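Notes on keeping old comic sections and illustrated magazines at home. They apply to newsprint Sunday pages and to the coated or semi-coated stock used by most humor weeklies. They don't cover original artwork, which should be handled separately.

## Sorting before storage

Work on a clean table with dry hands. Gloves are optional for paper and make thin sheets harder to turn. Separate the material by stock first and by title second. Newsprint gives off acid as it ages and will stain a better sheet lying against it, so a tabloid page folded inside a magazine should come out and get its own sleeve.

Record each item on one line: title, issue, page count, size, faults. Efua Sulemana's list for her own shelves runs to 1,324 lines, of which 806 are single comic pages. She numbers the sleeve in pencil before the page goes in, never after.

## Flattening folded pages

1. Open the page once and leave it on blotting paper overnight. Most of the curl comes out without further work.
2. Unfold corners with a bone folder. A fingernail leaves a shine on the ink.
3. Cover with a second sheet of blotter and a flat board. Weight evenly. Two large atlases are enough.
4. Leave for 2 days. Check the center fold before moving the page, as this is where newsprint splits.

Don't iron newsprint. Don't mist it from a spray bottle either; the color inks on early supplements can bleed at the edges of the panels.

## Surface cleaning

Use a wide, soft brush and work from the center outward. For soot or shelf dirt on margins, a vulcanized rubber sponge (dry) is suitable. Cut it into small blocks and turn to a fresh face when one goes gray. Keep it off pencil notes and off any area where the paper is flaking.

Erasers of the Gronex type are too hard for newsprint but work on the white borders of coated magazine covers. Test on the back cover.

Collect the crumbs at once. A sheet of scrap paper under the work makes this easier.
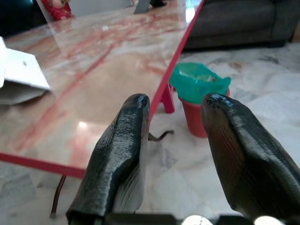
## Sleeves, boards and boxes

Polyester sleeves stay clear and can be left for decades. Polypropylene is cheaper and acceptable. Avoid vinyl, recognizable by its smell. Millex sells a tabloid size that takes a half-folded Sunday page with room at the edges; the Prandier equivalent is a tight fit and catches on torn margins.

- Put a buffered board behind each page. Change it when it yellows.
- Store large pages flat, 20 to a box at most.
- Magazines may stand upright if the box is full. Fill a short row with a folded board spacer.
- Remove rusted staples only if the rust is spreading. Lift the legs from the inside with a thin spatula and sew the fold with linen thread through the existing holes.

## Repairs

Pressure-sensitive tape is unsuitable, including tape sold as "archival." Use Japanese tissue and wheat starch paste on the back of the sheet, with the tissue torn to a feathered edge. Dry under blotter and weight. Ezekiel Pettigrew's paste is one part starch to five parts water, cooked until translucent and sieved cold. It keeps in the refrigerator for a week.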